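Parallel-jaw grippers on two arms: notes on finger length

April 21, 2024

I have been comparing two sets of fingers on the paired arms, the Sader standard set and the longer Khasawneh ones. The test is a dull one: pick up a computer mouse from its pad, move it one cell over, put it down. Each set got 50 attempts per arm at the same speed, with the jaws opened to 70 mm before the approach. The grid is blue masking tape on brown paper and is only there so that I can write down where things started.

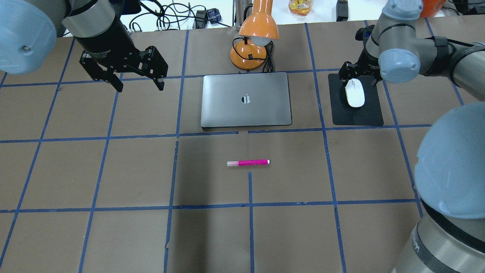 A mouse is a more awkward object than its size suggests. The sides slope inwards towards the base, so a pair of flat fingers wants to ride up the shell as it closes. With the standard set the fix was to go 2 mm lower and close at half speed. That brought the misses down to 8 on the left arm. The right arm was worse until Jolien Hermans noticed that its tool offset still had last October's value in it.

The marker is the opposite case. It has nothing wrong with its shape, but it rolls, and any error in wrist angle shows up straight away. 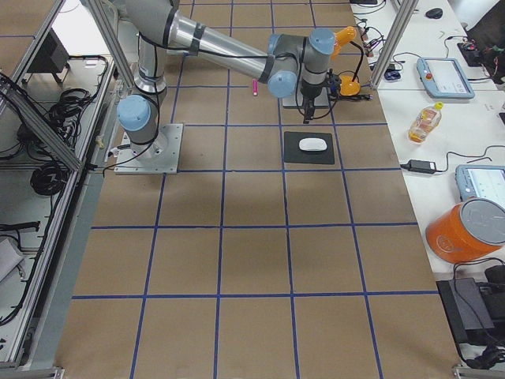
Cable routing matters more with the longer fingers than I had expected. The wrist sits higher for the same pick, so the loop needs more slack, and too much slack drags on the forearm when the last joint turns. Suha Bataineh suggested a second strap below the elbow. I have ordered some from Fodeck.

Still to do: repeat the mouse runs with rubber pads on the fingertips, and log grip force on both arms.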